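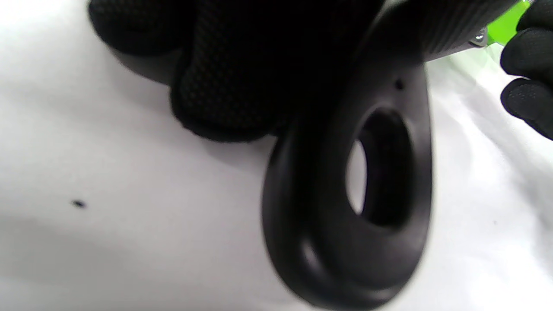 Zalley Help Desk Move: Progress Report for March

Prepared by Haf Rowlands for Osian Gwynne

Hi Osian, this has been a really good month and I'm happy to be writing it up. The short version is that the customer records are in, the support team is working in Zalley every day, and the old Prosser system is now read-only. We still have the billing link to finish, and I'll get to that.

Customer records

All 3555 customer records came across from Prosser. Thongchai Chuensuk ran the import overnight and had the error log sorted before lunch the next day, which I was thrilled about! Most of the errors were phone numbers with letters typed into them (lots of "call after 5" and "ask for front desk"). We moved those remarks into the notes field so they can be searched, and the phone field now only takes numbers.

Duplicates were the bigger job. Zalley's merge tool matches on email address, but plenty of our older accounts share one office address, so we turned off automatic merging and went through the suggestions by hand. Efa Harries did most of this and wrote a one-page guide as she went. It covers which record to keep, what happens to open tickets, and how to undo a merge if you catch it the same day.

Ticket queues

We started with four queues and have gone down to two, General and Technical. I know you liked the idea of a separate queue for returns, and we did try it. What kept happening was that a return would turn into a technical question halfway through and then sit in the wrong place. With a "return" tag on the ticket instead, it stays with the same agent and we can still pull the list whenever you want it.

The saved replies have been a huge hit. Thảo Lâm rewrote the whole set in plainer language and cut the ones that were never used. Agents can now drop in the customer's name and order number with a single shortcut, and I've watched people's faces light up when they see it work the first time.

Reports and dashboards

Your dashboard is live. It opens on tickets waiting, tickets past their reply time, and a list of the most used tags. If you'd like it emailed, click the clock icon at the top right and pick a time; mine arrives at 8:30 a.m.

One thing to watch for: the "first reply" figure includes the automatic thank-you message unless the filter is on. I've switched the filter on in your copy. Anyone building their own report will need to do the same, and Thảo has added that to the guide.

Billing link

This is the part that's behind. The connection to Mekgate works in the test account, and invoices show up beside the ticket exactly as we hoped. In the live account it drops credit notes. Lornero's support team has been able to repeat the problem and is working on a fix. Until we have it, agents are checking credits in Mekgate directly, so please don't read the balance shown in Zalley as final.

Next month

Thongchai will retest the billing link as soon as the fix arrives. Efa is running two short sessions on merging and tags for the people who joined after the first round of training. I'd also love to try the customer self-service page with a small group, if you're comfortable with that.

What I need from you

A yes or no on the self-service trial, and a decision on how long we keep Prosser in read-only mode. My vote is to keep it until the billing link has been through one full month-end. We're still inside the approved budget, and keeping Prosser open that long wouldn't change that.

Haf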